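Clothing swap returns in October, with conditions

The swap is back on for October, in the ground floor room at Gallardo, doors at 4 p.m. I said last year that I would only write it up again if we could say where the leftovers go. We can, more or less, so read on before you empty your closet.

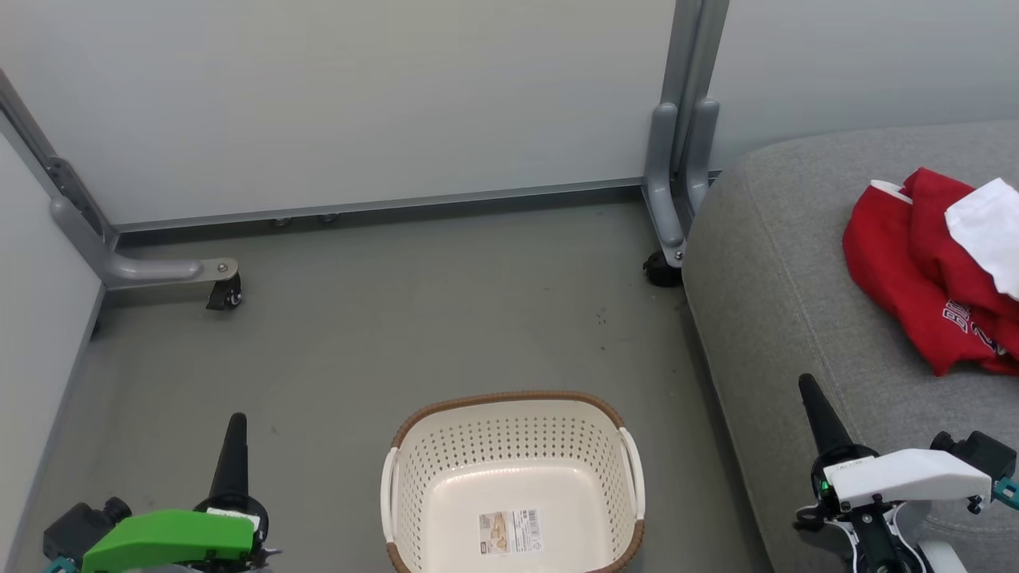
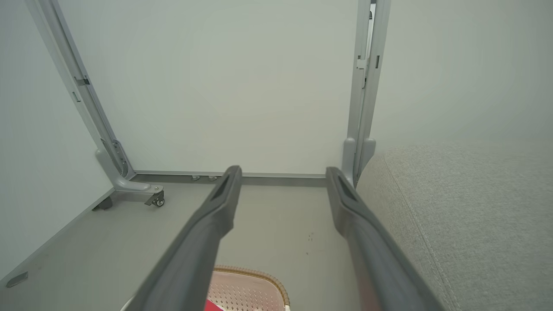
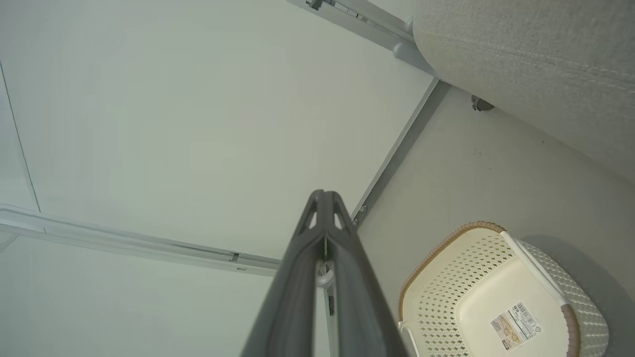
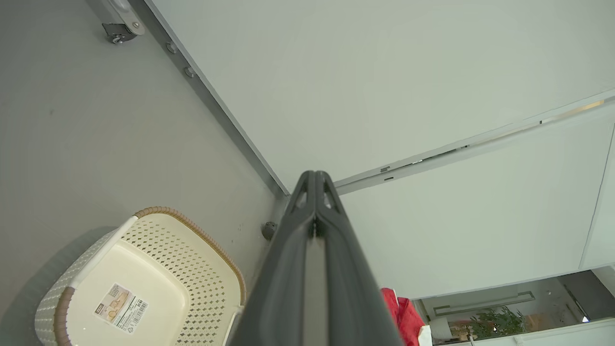 Utwood Residents' Club, Reuse and Repair Group

Last time 1031 pieces came in. By closing, 215 were still on the tables, and most of those had no business being brought in the first place. I am told this counts as a success. I'd like to know by whose measure. A sweater with a hole in each elbow has gone from one home to a folding table, and a few hours later somebody else had to carry it down to a van.

Charmaine Mofokeng, who kept the tally, takes a kinder view. She points out that 87 households took part and that the kids' coats were gone in the first half hour. Fair enough. Kids' coats always go. Dress shirts don't, and we get a mountain of them every year.

The leftovers used to go to Akgate, which promised to "find a home" for everything. I asked twice what that meant and got a leaflet. This year they go to Ilow, who at least sort on their own premises and have agreed to tell us in writing how much gets worn again and how much is cut up for rags. Zerrin Altıntaş has visited and came back fairly satisfied. I'll wait for the letter.

So, the rules. Bring up to 12 items per household. Washed, dry, buttons on. No underwear, no single socks, no pillows. If you wouldn't lend it to a friend, leave it at home. Tokens are gone, as the trading in tokens got silly, and you may take as much as you brought.

We have 70 hangers and could use more. The wire ones from the cleaners bend under a winter coat, so please don't send those.

Several people have asked for a "premium rail" for labels. I'm against it, and Charmaine is for it, and it will be tried for the first hour only.

Drop-off is from noon on the day. Bags left outside the door overnight will go back to whoever's name is on them.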